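**Progress note for Ruth Crabtree: Novholm open day, June**

The open day went better than we'd dared hope! 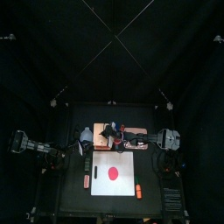
We had 56 visitors through the door (nearly double last year), and most wanted to stay for both demonstrations of the two-arm table. Shirley Clegg ran the morning one and fielded a flood of questions, a good many of them from the Troton apprentices, who'd come over by minibus and had to be dragged away at lunch.

19 people have signed up for the autumn sessions. We spent £300 on printing and catering, all from the Kilter budget line.

Still to do: feedback forms to type up, and a date to fix with Obura.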